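I've been reading bandes dessinées for most of my adult life, mostly second-hand and mostly in the wrong order. Last winter I decided to sort the shelf out properly, and that is how I ended up spending two days in Truvville in March, looking at a weekly comics magazine that stopped printing before I was born.

The magazine was called Grito. It ran to 531 issues, and for the whole of that time it came out of the same building, a former seed merchant's on the canal side of the town. The publisher was Tresmont, a small family house that had started out with school atlases and missals and moved into comics when the missals stopped selling. Tresmont is long gone. The name was bought by a stationery firm, which used it on exercise books for a while and then dropped it.

The town library has the run, or most of it. There are 173 issues in publisher's bindings, in red cloth with the year on the spine, and the rest are loose in folders. You have to write ahead. I filled in a form online and heard back the next morning, which was quicker than I expected. They give you a desk by the radiator and bring the volumes up two at a time. Pencils only, no bags, and the reading room shuts for lunch between half past twelve and two.

What I wanted to see was the Sivakumar pages. Sivakumar was a house signature, used by whoever was drawing the back-page adventure that month. The collected albums print it as if it were one artist, and for years I assumed it was. With the weekly issues in front of you the changes are obvious. The early pages have a thick brush line and hardly any backgrounds. Later there is a pen artist who draws every roof tile. Near the end somebody is clearly tracing from photographs, and the cars get very good and the people get stiff.

The albums hide this because they were recoloured and some panels were redrawn to match. They also cut things. Each instalment in the weekly began with a strip of recap along the top, and when those came out the page had to be stretched to fill the gap. So you get odd wide panels of sky or sea in the album that were never in the magazine. I had always liked those panels. I thought they were there for pacing.

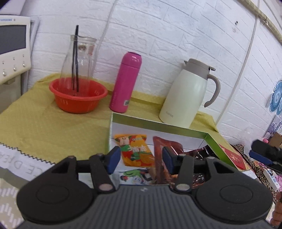 *The open box, on the yellow quilted cloth.*

The lettering was the other surprise. In the magazine it was done by hand until quite late, and the letterer had a way of making the question marks lean backwards. The album editions used a typeset font with upright ones. It's a small thing, but I missed it when I got home and opened my own copies.

I also read a good deal I hadn't planned to. Grito had a letters page, a stamp column, a serial about a lighthouse keeper that was dropped without an ending, and a full page every summer on how to build a raft. The adverts are mostly for bicycles, cocoa and correspondence courses. One issue has a printed apology for a football result that was wrong the week before. I made more notes on these than on the comics.

If you are thinking of going, the train is easy enough but there is a change, and the connection is tight. I missed it on the way back and sat on the platform for most of an hour with a cheese roll. The library doesn't allow photographs of the bound volumes, though you can order copies of single pages. I ordered two, both from the brush-line period. They came in a stiff envelope and the blacks are a bit grey, but they're readable.

I still have gaps at home. I own nine of the albums and am missing the second and the last. The second turns up fairly often in poor condition, usually with the spine gone. The last one had a small print run and I have only ever seen it once, on a market stall - I didn't buy it, and I've thought about it a fair bit. If anyone has a spare copy, in any state, there is a contact form in the menu.

Next month I'll try to write up my notes on the lighthouse serial.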